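## Chapter 8: Solids with Matching Ends

Most boxes, cans and blocks have two ends of the same size and shape. Slide one end straight along until it meets the other, and you have traced out the whole solid. A solid made this way from a flat shape with straight sides is called a **prism**. If the shape is a circle, the solid is a **cylinder**.

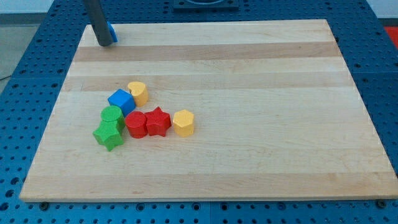

The name of a prism comes from its end. A block with a six-sided end is a hexagonal prism, and a cube is a square prism whose edges are all equal. Stars count too — a star with straight edges is still a polygon, so a star block is a prism. A heart has curved sides, so a heart block is neither a prism nor a cylinder in the sense used in this book.

In Section 2 you will find the volume of any of these solids with one rule: multiply the area of the end by the height. Section 3 turns to surface area, using the paint problem from the Galbraith block set on page 162.

**Before you start**, review the area of a circle and the area of a regular hexagon. You will need a ruler and plain paper.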